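Speaker notes: Aligning two hand-held grippers and a head camera in one coordinate system
Pummont workshop, Saturday, October 30, 2021

Slide 1. Title. Keep it short. Mention that the Unamon code is the same version as in the handout.

Slide 2. Problem. Two grippers, one operator. Each gripper estimates its own pose from its own wide-angle view. Each estimate is fine alone. The relative pose between left and right drifts, and for two-handed tasks the relative pose is what the policy learns from.

Slide 3. Prior setup. External tracking at Vavdale. Accurate, but tied to one room. Skip the cost table unless asked.

Slide 4. Method. A flat printed marker on top of each tool. When one gripper sees the marker on the other, we get a direct relative measurement and add it to the pose graph as a constraint. No constraint when the marker is out of view or too oblique. Point at the equation, do not read it out.

Slide 5. Data. 1640 episodes, of which 200 were held out. Operators moved freely between tasks. Other people were allowed in the room. Say that we did not clear moving people from the background, and that feature rejection handles most of it.

Slide 6. Results. With marker constraints, relative position error stays under 6 mm on almost 90 percent of held-out episodes. The remaining failures are long stretches with no marker in view. Pause here. Someone will ask about rotation; the plot is in the backup slides.

Slide 7. View from one gripper. Leave it up while explaining visibility. The marker on the other tool is tilted slightly toward the viewer, a favorable angle. Then the size of the housing: it takes the whole lower part of the view, so we mask it before feature extraction. The long ceiling lights stay in.
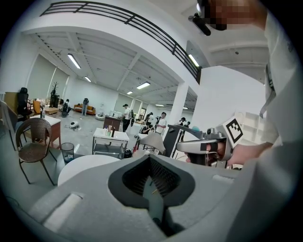
Iwasaki objected at the dry run that a constraint available only when the tools face each other will bias the error figures toward easy motions, and asked for results split by time since the last marker sighting. Fair point. The split is on slide 8. Error grows with the gap, and the curve flattens only after the next sighting.

Slide 8. Error against gap length. Read the axis labels aloud, they are small. Do not claim the method works without sightings.

Slide 9. Open items. Second marker on the side of the housing. Time offset between devices is still calibrated by hand at the start of each session. Questions.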